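Category: Metro Life / Get Involved / Call for Participants

Wanted: families who took a home DNA test and wish they hadn't, or are glad they did. Hurnwood, a six-part podcast, is looking for 5 households in Bromlow.

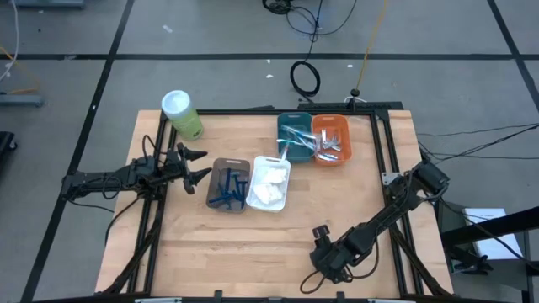

Wooden tabletop, two black arms.

We doubt most "shock result" stories — too many read like scripts. Bring the lab letter, or don't apply. A cousin's screenshot will not do.

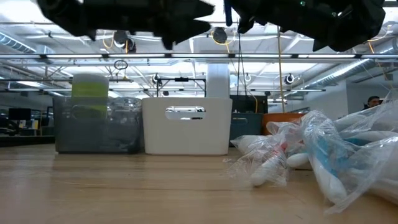
Containers lined up along the table.

You get $400 per household, paid after the second interview in August. No reunions, no surprise guests. Names are changed on request.

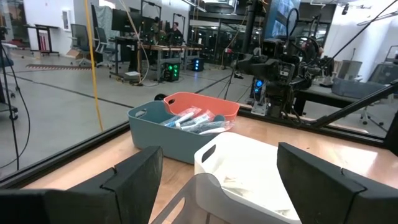
How to apply

Write to Hurnwood, Box 3412, Hornby, by April 22, 2025. Every adult in the household must sign.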